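Call for participants: reading group and claim-checking desk on conflict reporting, Vornthorpe

The Carroll Desk is looking for 6 people to spend part of this year checking what gets said about armed groups, ceasefires and prisoner deals in the English-language press. We have done this once before, with mixed results, and we would like to do it again with people who are harder to impress than we were.

What we do

Every week a great deal of reporting on conflict rests on one unnamed official, a translated statement and a video clip of uncertain age. Some of it is right. Some of it is right by luck. Our job is to take a published claim, follow it back as far as it will go, and write down where the trail stops.

Last year we logged 264 claims. For 49 of them we reached a first source we would be willing to defend in front of an angry reader. People sometimes ask whether this means the rest were false. It doesn't. It means we couldn't tell, and neither could most of the outlets that printed them with a straight face.
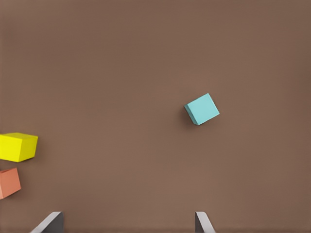
We are wary of the word "fact-check," which has come to mean a colored label and a confident paragraph. Our notes have no labels. A typical one runs two pages and ends with a list of things we tried that went nowhere. If you need a verdict at the end of the day in order to sleep, this will be a frustrating way to spend your evenings.

Who we want

You read at least one language used in the regions we cover. Arabic, Hebrew, Turkish and Farsi are the ones we are shortest on. We will test this, as "working knowledge" on a resume has turned out to mean almost anything.

You can read a statement from a party you despise and report what it says. You can also read one from a party you support and do the same, a skill we find is much rarer.

You do not need a journalism degree or a degree in international relations. We have had good people with both and good people with neither. A court interpreter would interest us. So would a records clerk, or anyone who has spent years finding mistakes in other people's paperwork.

We are not looking for people who want to win an argument about the Middle East. There are plenty of places to do that.

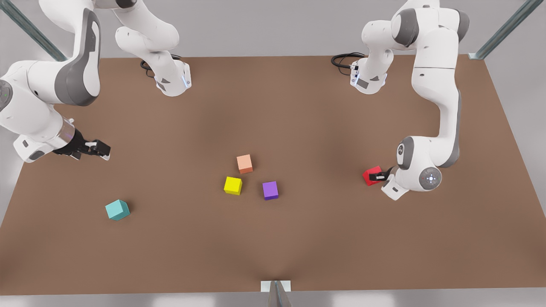
Time and money

Expect two evenings a week for four months, one of them in person in Vornthorpe. The other can be done from home. Please do not apply on the assumption that the in-person evening will quietly go away. It won't.

Each participant receives a flat stipend of 2000 dollars, paid in two halves. We know what that comes to per hour and we won't call it competitive. Travel within the county is paid back against receipts. There is no promise of a job afterward, and we'd be suspicious of any program this size that made one.

The stipend comes from the Vestitness Fund, which also paid for last year's round. The fund does not see our notes before they are published and has no say in which claims we pick. You are welcome to doubt this. The agreement is one page long and we will show it to anyone who makes it to an interview.

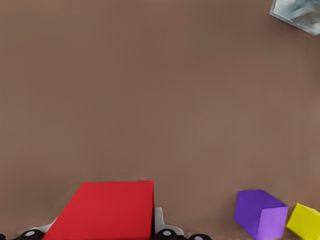 Notes are published in the Zorkness bulletin under the desk's name, with individual credit if you want it. Some participants prefer to stay unnamed because of family abroad or a day job, and that is fine with us. Tell us early, so your name never goes into a draft.

How to apply

Send one page, no more, taking apart a single claim from a news story published this February. Say who made the claim, how the outlet got it, and what you could not find out. Do not send a cover letter about your passion for truth. We received a stack of those last time and learned nothing from them.

Add a list of the languages you read and the evenings you can't do. Leave out the photo and the references. We'll ask for references later if we want them.

Applications can be handed in at the Carroll Desk's front office or sent through the form on the Zorkness site. They close on Sat 11 February at noon. We reply to everyone, including the people we turn down, though the reply may be short.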